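Okay, a little thread about my shelf, because a few of you asked after I complained about it all spring.

I wanted something tall and white with open cubbies. No doors, no baskets, no labels. I measured the wall twice and the room is narrow, so it had to go up and not out.

It came flat, of course. I set aside an evening and it took three. The panels have those rows of little pin holes down the inside faces, and I put one shelf in a whole row too low and had to back everything out again. My own fault - I was listening to the radio.

Then came the big question of what goes in it! My first idea was books, but I've already got books everywhere. So I decided on fruit. Fruit in a bowl gets buried and you find the soft one a week later. Give a pear its own cubby and you can't forget it.

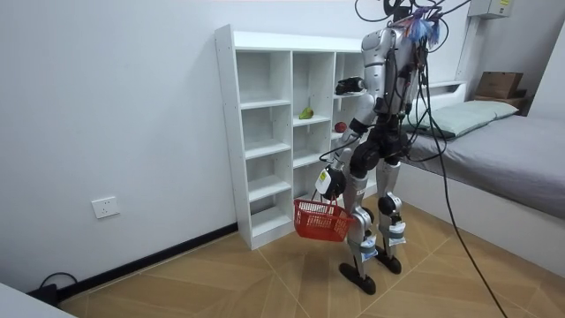
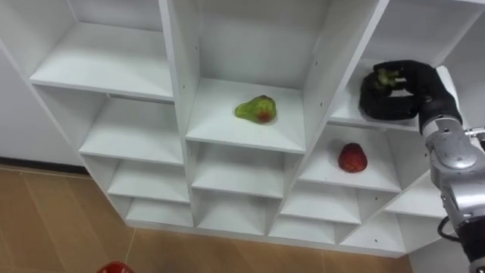

I know it's a lot of shelf for a pear. I like it that way, though. Pears are fussy, they're hard as a rock on Monday and then you get one good day out of them, and having them out at eye level means I check them when I walk by (a gentle press near the stem, that's all you need).

The other thing I'd tell you is to use a shopping basket with a proper handle for moving fruit around. I used to carry it all in my arms and drop at least one, and a pear that's been dropped is a sad thing by the next morning.

Cost me 180 for the unit, if you're wondering, and the next size up was 250. I went back and forth on that for ages and I'm glad I stuck with the smaller one.

Apples go in next. I'm going to keep them a few cubbies away from the pears so they don't hurry each other along. Will report back in May!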